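Reviews > Home Storage > Baskets

January 2022
By Britt-Marie Bakke

The Vevine wicker basket from Adholm costs $64 in the smaller size and $112 in the larger. I bought the smaller one in June and have kept it in the hall closet and then on the bathroom shelf, holding hand towels and later yarn.

The weaving is even and the ends are tucked in well. I ran an old pair of tights over the inside and got one snag, near the base. The finish had a faint varnish smell that took nine days to go away with the closet door open. My sister-in-law has the Lametwood basket at $69, and hers has more rough ends – she lined it with a pillowcase.

The rolled edge is the part I look at first on any wicker piece. If it is thin, it starts to come apart where you grab it. A thick one also gives your fingers something to hold. 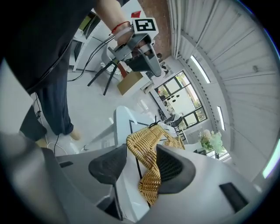
How do you clean wicker without damaging it?

Use a dry paintbrush for the dust and a barely damp cloth for marks, then let it air dry away from the heater.

Mine has been cleaned twice that way and the color has held. The base is a little uneven, so it rocks on tile. Two felt pads fixed it. I would also have liked a lid, which Adholm sells only for the larger size.

The Reisinger basket is stiffer and better for firewood or anything heavy. For towels, yarn or mail I would buy the Vevine again, though not at full price.

Contact | © 2022 | Back to top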